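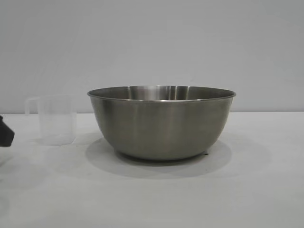
Steel mixing bowl, brushed finish, rolled rim.

May 4, 2018

Dye notes, madder on wool, second series. Picking up from the sheet pinned inside the cupboard door, which stops at the mordant.

Weighed out 100 g of the Gridau yarn, the two-ply, in four skeins of equal weight. Ties redone in cotton, figure of eight, looser than last time. The tight ties on the first series left pale bands that no amount of soaking got rid of, and two of those skeins are only good for samples now.

Scoured in warm water with a little neutral soap. Plenty of grease came out, more than the Rindach yarn gave. Second scour needed. Rinsed until the water stayed clear and left the skeins wet overnight under a plate.

Mordant: alum at 18 per cent of dry weight, no cream of tartar. I know the old recipe has it in. The first series had it and came out more orange than I wanted, so this is the comparison. Alum dissolved in a jug of hot water first, then added to the pot. Brought up slowly and held below a simmer for an hour, then left to cool with the wool in.

Madder is the ground root from Favport, same sack as before. It has got a bit lumpy at the bottom, so it went through the sieve. Soaked overnight in rainwater from the butt for skeins 1 and 2, tap water for 3 and 4. The tap water here is hard and the chalk ought to help the red. We have all been saying that for years without a side by side, so now there is one.

Dye baths run one after the other on the same ring, so the heating is as near the same as I can get it. Kept at 60 on the thermometer. The tap water bath crept up towards the end when I was on the phone and may have touched 70 before I turned it down. Worth remembering if skeins 3 and 4 look brown.

Results, looked at by the north window:

Skein 1, rainwater, one hour: soft orange, a little thin.
Skein 2, rainwater, two hours: deeper, still orange. Even all the way round.
Skein 3, tap water, one hour: proper brick red. Best of the lot.
Skein 4, tap water, two hours: darker, slightly brown at one end.

I would put the brown on skein 4 down to heat, not time, but it needs running again to be sure. Skein 3 came out before the temperature went up.

Exhaust bath from the tap water pot gave a decent salmon pink on a scrap of the Eichhorn cloth. Scrap stapled to the back of this page. The cloth had been mordanted in September with the old alum, so it is not a fair test of anything, just a nice colour.

Washing: one rinse in cool water, dried in the shade on the back rail, washed the day after. Some colour came off 3 and 4, hardly any off 1 and 2. Loose root powder, I think. Next time the madder goes in a muslin bag, and never mind that it takes longer.

Light test set up on the sill. Strips from all four skeins wound on card, half covered with foil. Please leave the card where it is, and if the blind has to come down, write the date on the back.

For whoever does the ordering: alum is low. Book says 1222 g left in the tub but that was before this batch, and someone has been taking it without writing it down. Also the good thermometer reads a degree or so under the cheap one. I used the good one throughout.

Cost of the madder for this series is in the accounts book, line 269.

To do:
Repeat skein 4 and stay with it.
Rainwater with a pinch of chalk added, one hour, to compare with skein 3.
Try an iron dip on half of skein 1. It is too pale to be much use as it stands.
Find the lid for the large pot.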